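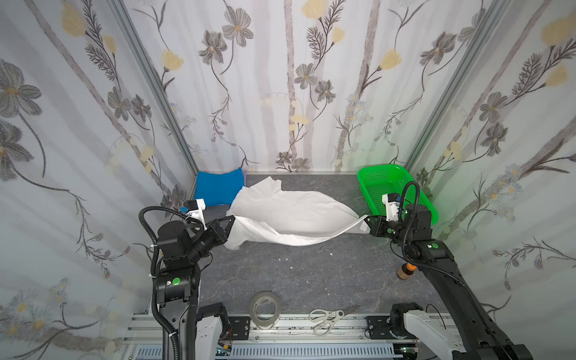
How many demos before the folding policy stops being dumb?

pullon_bench
Posted in Bimanual / Data collection

OK so I've been teleoperating two arms on white laundry since the start of September and I'd like somebody to tell me whether I'm wasting my evenings. The job is simple to say out loud: pick the thing up out of a pile, spread it, fold it, put it down. I'm at 1656 episodes across me and one other operator (hi Cengiz). The policy does a pretty nice first grab now and then goes completely vague once the cloth is up in the air. It sort of hovers. Then it regrabs the same spot, lets go, regrabs, and I hit stop and go make tea.

Every episode starts from a crumpled pile. I leave other stuff lying on the table on purpose, tape, scissors, a little bottle, whatever, so it doesn't learn that the world is one clean countertop. Three views, one fixed and one on each wrist.

Do I keep going or do I change something?

marblehead
Re: How many demos

Change something. 1656 is plenty for one family of garments. I'd bet money your two operators fold differently and the model is averaging you. Hovering is the classic look of that. Go watch 30 of yours and 30 of his back to back, and write down which corner gets picked up second.

cengiz_o
Re: How many demos

Cengiz Özkan here, the other operator, and I resent this slightly! But fine, I went and looked. I go for the near corner second almost every time and he goes for whichever one is sticking up. So yeah. Marblehead might have a point.

estrella_rig
Re: How many demos

I'm going to disagree with marblehead a bit. We had two operators with really different habits on the Estrella setup and it learned both just fine, it would pick a style and stick with it for the whole fold. What killed us was white on white. Once a white shirt is balled up there's hardly an edge to find, and the people driving were leaning on depth cues from their own eyes, standing right next to the table. The model never gets that. We made everybody drive from the camera feeds only, with a curtain between them and the arms. It was miserable for two weeks and the demos got slower and uglier, and the policy got way better.

pullon_bench
Re: How many demos

Ugh. We both stand right next to the table. Like, leaning over it.

marblehead
Re: How many demos

Well there you go, could be both. I still say write a one-page folding rule and make everyone follow it. A curtain doesn't fix two people picking different corners.

estrella_rig
Re: How many demos

And a rule sheet gives you a policy that falls apart the first time the pile doesn't match the sheet. We've had this argument in the Vilcombe thread already, I'm not doing the whole thing over again :)

pullon_bench
Re: How many demos

Tried the curtain thing last night, feeds only. The wrist view is so much harder than I expected. When you're low over the fabric you lose all sense of which layer you're on.
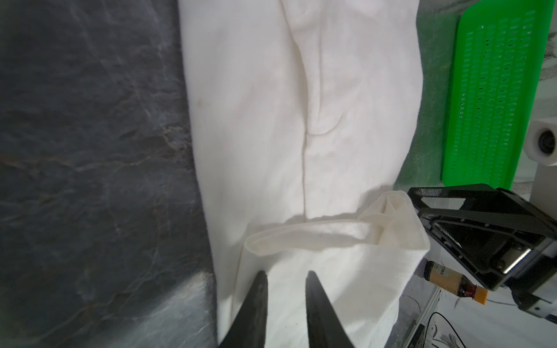
gavby_newbie
Re: How many demos

Dumb question from somebody just getting started: should I throw away the episodes where the operator misses a grab and has to try again?

g_evangelista
Re: How many demos

Keep them, as long as the operator recovers and finishes the job. Those retries are the only place the model gets to see what to do after a miss. I toss the ones where someone gives up halfway or stops to answer the phone with the arms parked in mid-air. On the Gavby data we tagged the retries, so we could turn them up or down in the training mix later, and I was really glad we did.

marblehead
Re: How many demos

Agree with Gerardo on keeping them, with one gripe. If a third of your set is retries, you're teaching it to miss. Check your ratio before you turn anything up.

cengiz_o
Re: How many demos

Pauses are worse than retries, in my opinion. I think for a second or so before every second grab and I bet that's our hovering right there. I'm going to try trimming the dead time out of mine and retrain on just that, no new collection.

g_evangelista
Re: How many demos

Do that one first, it's free. Careful with the trimming though. If the cloth is still swinging while you sit there, that isn't dead time, and cutting it makes the fabric jump between steps. I only cut where the joints and the cloth are both still.

pullon_bench
Re: How many demos

OK plan for this week: trim the pauses, retrain, don't touch anything else. If it still hovers, we collect around 5 hours feeds-only and compare. No rule sheet yet, sorry marblehead.

marblehead
Re: How many demos

You'll be back for the rule sheet.

estrella_rig
Re: How many demos

Post the numbers either way please, even if it's bad. And use the same starting piles for both checkpoints, we forgot to do that once and had to throw out the whole comparison.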